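Crediting a performer who appears in both the series and the stage version

Posted in Screen and Stage Credits Help, 3,066 views

I maintain the cast pages for a small regional arts society and would appreciate guidance on a point of style. The lead in the web series Skudeck also performed the role in the earlier stage production at the Delent, under her maiden name. She has since adopted her married name professionally. Our house guide permits biographies of 300 words and is silent on changes of name. Should both names appear, and in what order?

Gerrit Kramer

The customary practice is to credit the performer as she was credited in each work at the time of its release. The stage entry should therefore retain the original name, and the series entry should carry the present one. A cross-reference of the form "also credited as" may be placed once, at the head of the biography. It should not be repeated under individual titles.

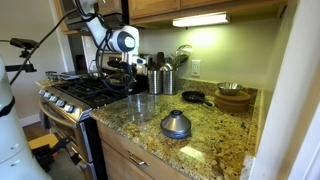
Kitchen with gas range.

Where a performer has requested in writing that a former name be withdrawn, that request should ordinarily be honoured in the biography, although printed programmes cannot be altered. I would recommend writing to her agency before publication and allowing about 14 days for a reply.

Timmermans

Agree with the above. Please also check the closing titles of episode 8, as the spelling there may differ from the opening titles. In our catalogue the closing titles prevail.

Gadix

We use the current name for everything and have received no complaints. It is considerably less work. I am unable to say whether that would satisfy a guild, and our listings cover community theatre only, so the matter has never been tested.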